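Preguntas frecuentes – Sillas de alquiler Zidetti

¿Cuál es el pedido mínimo?
El mínimo es de 15 sillas. Para cantidades más pequeñas puede escribir a Yến Lâm y ella le dice si hay posibilidad.

¿El transporte está incluido?
Dentro de Tolcombe sí. Para Deltberg se paga un suplemento, indicado en el presupuesto. 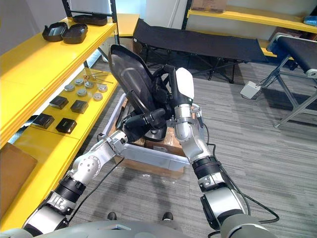 Carcasa de asiento negra, apoyada en parte en una caja de cartón abierta.

¿Debo limpiar las sillas antes de devolver?
No es necesario – solamente retire cintas y adhesivos.

¿Puedo cambiar la fecha?
Sí, una vez y sin coste, si nos avisa antes de la entrega.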